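About the Ostcombe Social History Archive

The Ostcombe Archive collects and preserves records of working life between the two world wars. It was founded by former teachers and holds 764 letters, wage books and household accounts, together with 293 recorded interviews.

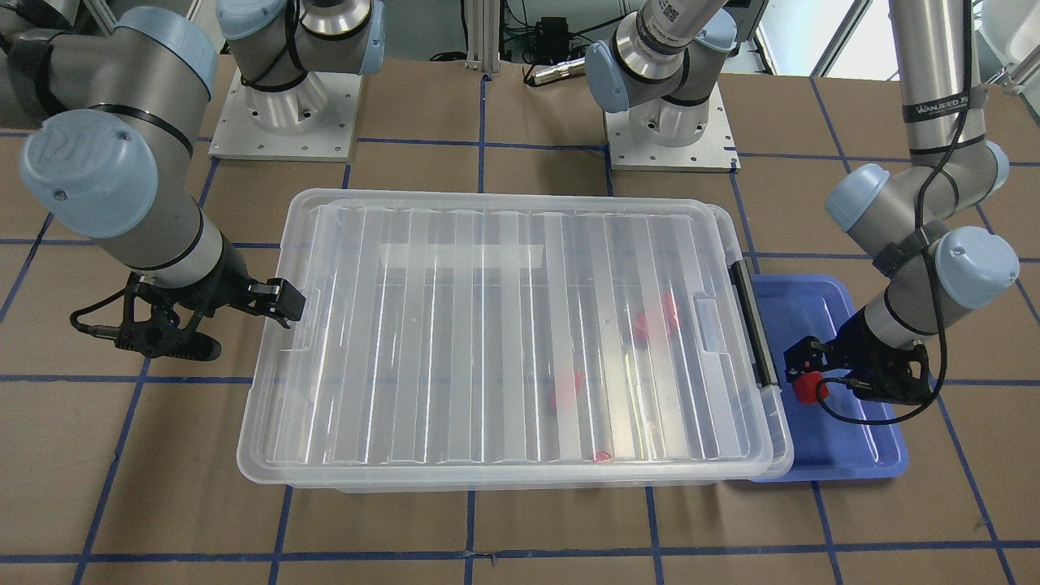 Omprakash Rajput

Our reading room is open to students, family historians and members of the public. Visits are free of charge – please book in advance. The Archive employs six staff and offers two study grants each year. Applications open in March and should be addressed to the Director, Randi Sæther.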